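Topic: Tivine cloths, are they worth it?

parkano_pete
Posted 26/10/2018
My sister-in-law swears by the Tivine cloths and says she hasn't bought glass cleaner in years. I have my doubts. Their ad says good for 1000 washes. Who washed one 1000 times? 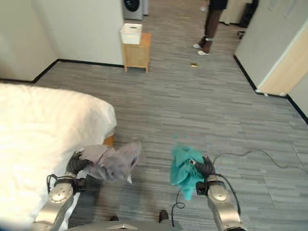

Also the price. Two cloths cost more than a whole bag of plain ones at the hardware store.

Muammer Bayram
I've used mine for 2 years on windows and the stove top. No fabric softener, wash at low heat, and they hold up fine.

joltell85
Fine compared to what? Old T-shirts hold up fine too – and they're free.

Muammer Bayram
T-shirts leave lint on my mirrors. Try it yourself.

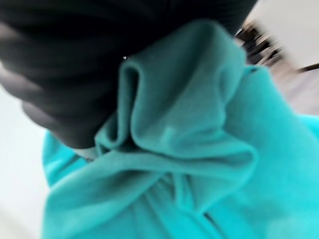

And skip the dryer sheets, they coat the fibers.

joltell85
I did try it. Vinegar, water, newspaper. No lint.

parkano_pete
Newspaper left gray smears on my white window trim, so I'm not sold on that either. Might get one pack in December if they go on sale. Does color matter, or is that just so you don't mix up kitchen and bathroom?

Muammer Bayram
Just for sorting.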